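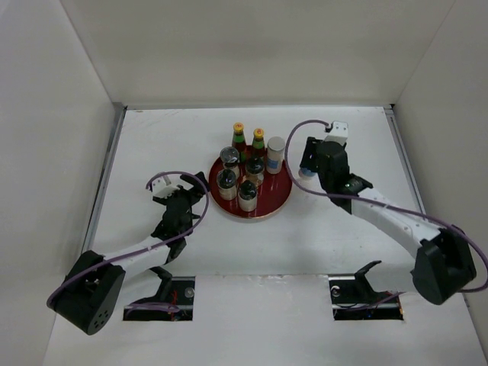

Two robot arms at work around a round red tray of bottles and jars.

Rules for Robots (and for the People Who Work Near Them)
By Callum Mapplebeck
Posted Aug 10, 2023

Think about the rules in your kitchen at home. Maybe you have to ask before you turn on the stove, and maybe there is one drawer with the sharp knives in it that you aren't supposed to open at all. Your school has rules like that too, and so does the swimming pool (no running, and they really do mean it!). Well, robots have rules as well, and so do the grown-ups who build them and work with them. I spend my days writing those rules down at a workshop called Gemholm, and I would like to tell you about some of them, because I think they are a good deal more interesting than they sound.

Who makes the rules?

Lots of people do. Some rules are called standards. A standard is a long, careful piece of writing that many people have agreed on, often people from different countries who had to talk for a very long time before they all said yes. Standards for robots tell builders things like how a stop button should work and how to check that a machine is safe before it is switched on. Other rules belong to just one place. Our list at Gemholm started out 2 pages long. Now it has 38, and I am sorry to say that a few of them are my fault, as I do like a long sentence.

Rule one: give the robot its own space

A robot arm is strong, and most arms can't tell the difference between a jar and your elbow. So the first thing we do is decide where the robot is allowed to be and where people are allowed to be. White walls around the work area are a help, as anybody can see where the robot's place begins. Walls alone aren't the whole answer, though. We also draw a line on the floor of the room, and when the arms are switched on, everybody stays behind it. That goes for visitors and it goes for my boss.

Rule two: look before you start

Before the arms move, a person goes down a checklist. I love a checklist. Pilots use them, and so do doctors. Ours asks questions like these:

Is every cable where it should be?
Are the grippers clean?
Has anybody left a pencil or a coffee cup inside?
Does everyone in the room know the robot is about to move?

Look at the purple cables in the picture and see how each one makes a big loop over its gripper. A gripper is the robot's hand, by the way. An arm has to bend and turn, and a cable that was pulled tight could get tugged. A cable that hung too loosely could catch on a bottle! So whoever does the check has to think about every place the arm might go, and whether the cable can go there too. If you have ever walked a dog on a leash around a tree, you know the kind of trouble I mean.

Rule three: slow first, fast later

When an arm is learning a new job, we run it very slowly. Our rule says 20 slow practice runs before anybody may turn up the speed, and if something gets bumped on run number nineteen, we go right back to the beginning and count again. People groan about this one. I groan too. But glass jars standing close together, with their lids nearly touching, are a tricky thing for a robot to work beside, and I would much prefer to groan than to sweep.

With two arms there is something more to think about, and that is taking turns. The arms have to keep out of each other's way as well as ours. Try it with a friend: put a bowl of blocks between you and pick them out one at a time, with one hand each, and no talking. You'll bump knuckles pretty soon. Now make a rule, such as "you take the left side and I take the right," and try again.

Rule four: anyone may press stop

Big red stop buttons are my favorite part of any robot room. At our place, anyone at all may press one. You don't have to be the boss, you don't have to be sure something is wrong, and you will never be scolded for it, even if everything was fine. A school group came from Foltlow last October, and a girl pressed the button when she thought she heard a funny click. We stopped, we looked, we found nothing, and we all said thank you and started over.

Rule five: write it down

After the work is done, somebody writes in the logbook what the robot did and whether anything odd happened. It can be as short as "left arm squeaked." The next person reads it before touching a thing.

Something to try

Pick a job you do at home, like feeding a pet or making toast, and pretend you are going to teach it to a robot. Where should the robot stand? What should be checked first? Who can say stop? Write your rules on one sheet of paper and ask somebody in your family to follow them exactly as written, even the silly parts. Then fix whatever went wrong and have them try it again.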